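By Selma Vidmar
August

Last updated: Thursday

A Day in the Yard at Bestunden

I have loved street theater since a man on stilts stole my ice cream when I was six, so when the Bestunden workshop opened its doors I was at the gate before the coffee was ready. Bestunden is where a lot of the walkabout acts you see at summer festivals get their carts, costumes and oversized props, and once a year they let the rest of us wander through.

The yard comes first, and what a yard! Carts everywhere, some with pedals, some with a harness, one that folds out into a puppet stage with its own little balcony. Genivaldo Trindade, who builds most of them, was under the balcony one when I arrived and talked to me from down there for ten minutes. The big headache is curbs, he told me. A show can be perfect in rehearsal and then the town has a four-inch curb between the parking lot and the square, and the whole stage has to come up it with an accordion player on top. He now fits bicycle wheels at the back and fat wheelbarrow tires at the front, and he made me push it over a plank to prove the point. It went over beautifully. I was weirdly proud.

Inside, Azra Todorova was running a mask session for anybody who wanted to sit down. I did, next to two brothers who had come by bus and were making a very angry goose. We had 29 minutes (she uses an egg timer and she means it) and my fox came out looking like a tired dog, but she showed me how to cut the eyes a little lower so you can see your feet, and I'm going to use that forever.

At 11 we all squeezed back outside for a preview of "The Lost Luggage Office," the new piece by Vukadinović, a duo made up of Panagiotis Popescu and Mimoza Stoyanova. They play two clerks with a rolling counter who insist on returning suitcases to people who never lost one. Mimoza handed a hatbox to a woman in the second row and stared at her until she opened it, and I have seldom heard a crowd laugh that hard at a single sock. The show runs 14 minutes right now. They want a longer version for indoor dates, and I hope they leave the hatbox bit exactly as it is.
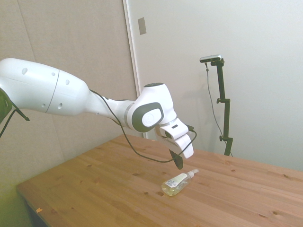 3 min read

After lunch (lentil soup, very good, bring cash) came the talk on booking and touring, and I nearly skipped it. I'm so glad I didn't! Panagiotis went through a whole season of theirs: 37 shows, most of them in places with no dressing room. He keeps a list of every town with a decent public restroom. He also said to ask where the sun will be at showtime, which had never crossed my mind, and Mimoza added that you should always ask about church bells.

The last hour belonged to Ukico, a youth circus group, who did hat juggling on the loading ramp and roped in half the audience. I dropped everything they threw me. Then it was time to get my bag and my damp fox and catch the bus.

If you go next year, wear shoes you don't mind getting paint on, and get your name down for the masks before you do anything else.

Comments

Dunja: We saw the luggage clerks by the fountain last month and my dad is still carrying the tag they gave him.

Piet R.: Is the balcony cart for sale or was it made for somebody? Asking for our puppet club.

Selma Vidmar: Piet, it's going to a company called Uvitz, but Genivaldo takes orders over the winter. Write to him soon!

goosebrother: the goose won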